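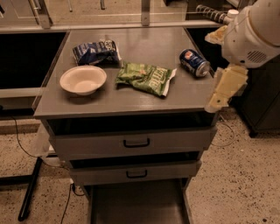
Ticket opened by Tài Trương, Facilities Support, Stukside building
Subject: Snack arm leaves the bottom drawer open and people have started doing its job for it
Priority: Low (changed to Medium, changed back to Low, see below)
Status: Resolved, with a grudge. I'm logging this in one place because it has reached me as a chat message, a sticky note and a remark in the elevator. The complaint is always the same: at the end of a restock the bottom drawer of the snack cabinet stays out. I went up on Friday with nothing staged and no warning to anyone, and there it was, bottom drawer out and empty, two bags of snacks, a bowl and a blue soda can lying on its side up top, and the arm hanging over the right edge of the cabinet. The two drawers above it were shut. Please keep that in mind when reading the vendor's first reply.

Log

Entry 1, Tài
Asked Onavel (they make the restock software) whether an open drawer counts as an error. Their answer was that the run report shows "complete" and that drawers are handled at the end of the task. I wrote back that I would like to know which end.

Entry 2, Tài
Collected shin reports. There are 2. One is mine. Neither needed more than some language.
Raised priority to Medium.

Entry 3, Onavel support
Please confirm software version and whether staff interact with the cabinet during a run.

Entry 4, Tài
Version is 4. As for staff interacting with the cabinet, it is full of free chips. Yes.

Entry 5, Tài
Spent the morning run sitting near the cabinet with a laptop, pretending to work, which is a skill I had before automation. What happens is this. The arm opens the bottom drawer. Somebody coming back from a meeting sees an open drawer, and closes it with a foot, because we all had mothers. The arm comes back with a bag, finds no drawer, waits 53 seconds, and puts the bag on top of the cabinet. Then it opens the drawer again. Then it considers the restock finished.
So the drawer is open because we keep closing it. I have read that sentence several times and it holds up.

Entry 6, Onavel support
This matches the expected behavior. After a blocked placement the arm goes to its fallback surface and reopens the storage location for inspection.

Entry 7, Tài
Inspection by whom?

Entry 8, Onavel support
By the operator.

Entry 9, Tài
We don't have an operator. We had Dương, who filled the drawers by hand every morning before nine and now runs the mail room, where by all accounts things are going very well. I called down and asked how the restock used to deal with people shutting drawers. Dương said you tell them you're not done. The arm has no such feature.
Also learned on that call: Dương used to hold back a few bags for the late shift, who never get a full drawer otherwise. This was in no process document. The late shift has been blaming the robot for being stingy, when it puts out every single thing it is given and the day shift eats it. Opened a separate ticket for that. Dodell, who do our snack orders, say they can split the delivery in two if I ask in writing. I have asked in writing.

Entry 10, Tài
Tried a paper sign, "RESTOCK RUNNING, LEAVE DRAWERS ALONE." Drawers were left alone. They were also left alone after the run ended, through lunch, and people took snacks only from the cabinet top. Took the sign down.

Entry 11, Tài
Things tried so far, for whoever gets this after me:
Restarting the arm: no change.
Longer wait before fallback: same result, slower.
Email to all staff: 1,550 people on the list, most of them in other buildings. Several replied to ask where the snacks were. Do not repeat.
Moving the run to 6:15 a.m.: works.

Entry 12, Onavel support
Glad to hear the issue is resolved. We can also turn on "close storage after fallback" if you would like it.

Entry 13, Tài
How long has that setting been there?

Entry 14, Onavel support
Since version 2.

Entry 15, Tài
Setting turned on. Ran a test and shut the drawer on it partway through, with my foot, for accuracy. It waited, left the bag on top, opened the drawer, closed the drawer. Bags on the cabinet top still have to be put away by a person, so I've added that to the morning checklist under my own name until someone objects. It takes a minute. I've met more people on that floor this week than in the whole year before, mostly because they want to know what flavors are coming.
Keeping the early run. Late shift ticket stays open until the first split delivery in March.
Priority back to Low. Closing.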